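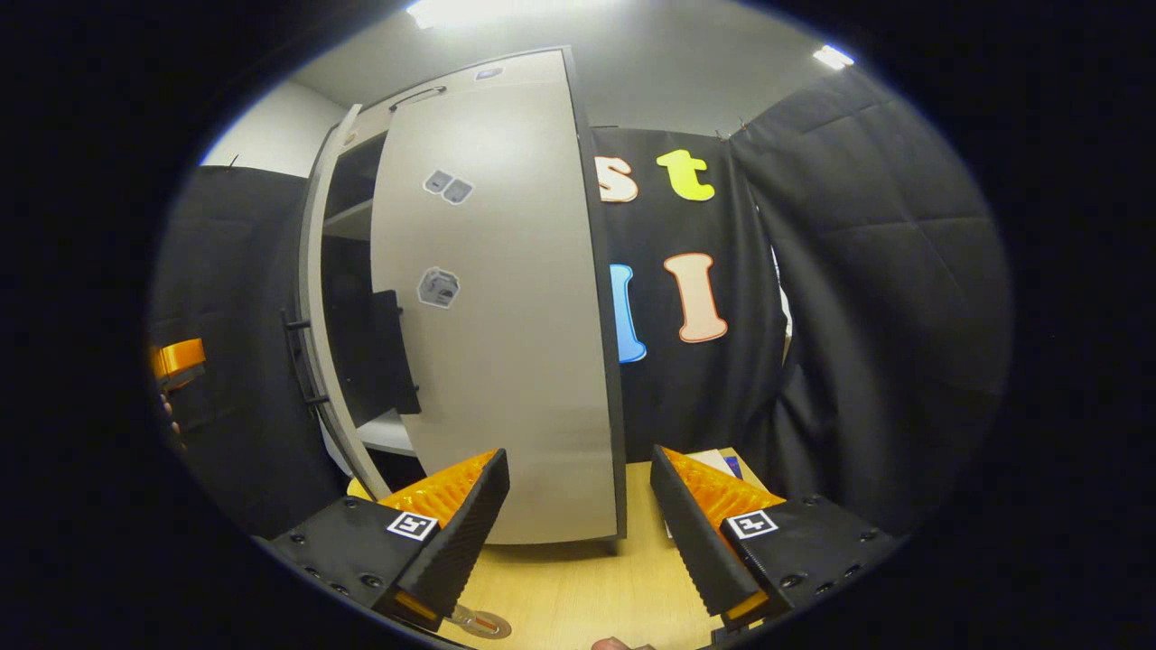

Come and open cupboards with us! We're looking for people to join in at the Lesover open day on Sat 13 October, and if you've ever wondered what it's like to teach a robot by doing the job yourself, I'd love to hear from you.

I'm Esko Mustonen and I look after the demonstration side of things at Lesover, so it's me you'll be emailing and me who'll be handing you a cup of tea. The project is called Kesano and it's all about household jobs. Doors, drawers, shelves, putting things away, getting them out again. You hold a gripper in your hand, you do the task the way you'd do it at home, and the recording goes towards teaching our arm to manage it too. I've been at this for a couple of years and I still can't get a cabinet door to swing as smoothly as my mother-in-law did on her first go.

What we need is 20 people for the day, ten in the morning and ten after lunch. Each slot is split into short turns of 15 minutes with a proper sit-down in between, and in the gaps you can wander over to watch the arm have its own try. It's slow! It does miss the handle now and then, and I'd sooner you saw that than a polished film of it. Dana and Piet will be running the arm and they're happy to be asked anything, including the awkward questions.

You don't need to know a thing about robots. We've had plenty of engineers through already and they all open a cupboard like engineers — so bakers, bus drivers, retired people, students, anyone who does things with their hands (or doesn't, much) is very welcome. Left-handers especially, please, we're badly short of you.

A few practical bits. You need to be 18 or over. You'll be on your feet for most of each turn, but there's a high stool if you'd like it, just say so when you write. The gripper gets a bit heavy on the wrist after a while, so if you've had trouble there lately, come along as a visitor instead and skip the recording. Please leave big rings and dangly bracelets at home. Hands and sleeves do end up in the recordings, voices don't, and there's a consent form I'll send you beforehand so you can read it in peace.

We pay for your time with a Flultonard voucher and cover your bus or train fare, so keep the ticket. Lunch is soup and rolls. Tell me about allergies.

Where: the Stasiv building, ground floor, side entrance by the bike racks. The front doors are locked at weekends and the bell doesn't reach us — go round!

We have 3,883 recordings so far and I'd very much like to get past four thousand before the arm goes back for servicing in November.

To put your name down, email me with your name, whether you'd like morning or afternoon, and which hand you write with. Friends can come and watch without booking. If the slots fill up I'll keep a waiting list, as a couple of people always drop out the night before.

Esko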